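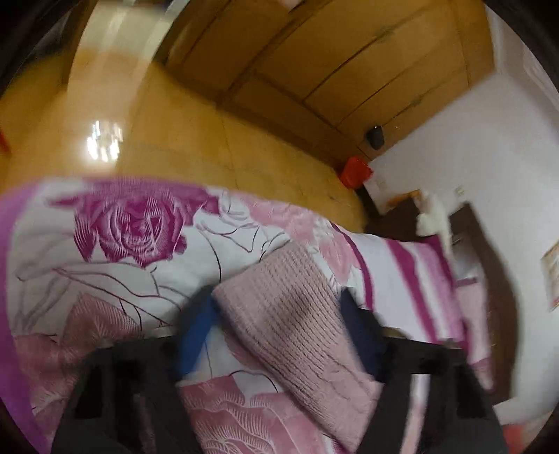
Fold it in thirds or don't bother, was Yeison Castaño's view, delivered before anyone had taken off a coat. He had been asked for a short opinion on knitwear. He gave a long one, and the October laundry evening at the Brindmont Public Library ran 40 minutes over.

The subject was the ribbed knit, that stretchy, well-meaning fabric responsible for most of the shapeless sweaters in town. The library's home skills series has already covered leaky faucets and the fitted sheet, the second of which ended in a draw. Folding was supposed to be the easy one. Organizers set out chairs for 15. By seven o'clock people were standing along the large-print mysteries with bags of sweaters in their arms, looking like evacuees from a very cozy disaster.

Castaño's position, laid out over the better part of an hour, is that ribs want to be folded along their length and that a hanger is a slow form of vandalism. A ribbed piece should be laid flat, smoothed with the palms, brought in from the sides and then turned up from the bottom until it makes a long, calm rectangle. He used the word calm 11 times, according to a woman in the second row who had given up on taking notes.

He also wants it done on a bed. Tables are too hard and too small, he said, and the kitchen counter has crumbs on it whether you admit it or not. A made bed has a little give, it's the right height for most backs, and a patterned sheet will show you at a glance whether your edges are straight. Pick a flower, he advised, and line up to it.

This last point drew the first objection of the night. A man near the photocopier said his sheets were plain gray and asked what he was supposed to line up to. Castaño told him he had his sympathy.

Things got warmer when the talk turned to rolling. The rollers, who had arrived together and sat together, hold that a rolled sweater takes up less room and can be seen from above in a drawer. The folders hold that a rolled sweater looks like something you'd bring to the beach. A show of hands went 30 to nine for the folders, with several people declining to vote because they were holding tea.

One of the rollers then unpacked a suitcase to make her case. It contained a great many sweaters and she was in no hurry. Even the folders conceded that the thing had closed on the first try, though one of them remarked on the state of the collars.

Castaño, for his part, was gracious. Roll your socks, he said. Roll your gym clothes if you must. But a thick knit holds a roll the way a teenager holds a grudge, and in the spring you will open the drawer and find it has taken the shape personally.

Other rulings handed down before closing time:

Blankets and throws follow the same rules as sweaters, only with more walking.

The folded edge faces out on the shelf, the loose ends go to the back, and guests who notice should be invited more often.

Stacks stop at five. Past that, the one you want is always on the bottom, and pulling it out undoes an evening's work.

Cedar blocks are fine. Cedar blocks bought four years ago and never sanded are just small pieces of lumber living with your clothes.

Nothing goes away damp. Castaño repeated this one with his eyes closed.

The question of what to do with a sweater that has been worn once, and is therefore neither clean nor dirty, took up most of the remaining time. In many Brindmont households such sweaters live on a chair. Castaño does not approve of the chair, but he has one. Pressed on this, he said it was a small chair.

There was a brief practical session at the end, in which pairs of neighbors folded each other's sweaters on a row of yoga mats, no bed being available in the reading room. Results varied. Two pieces were judged good enough to be passed along the rows. A third, a cardigan with large wooden buttons, defeated everyone who tried it and was returned to its owner in a ball.

The library reports that all of its copies of a slim paperback on linen cupboards have since been checked out, both of them. A sign-up sheet for a second session has gone up beside the front desk, with a line underneath asking people to bring no more than three items each. Someone has already added, in pencil, a question about whether a set of pajamas counts as one or two.

The next evening in the series covers ironing, starting at seven. The rollers have said they'll be there, and have asked for seats near the outlet.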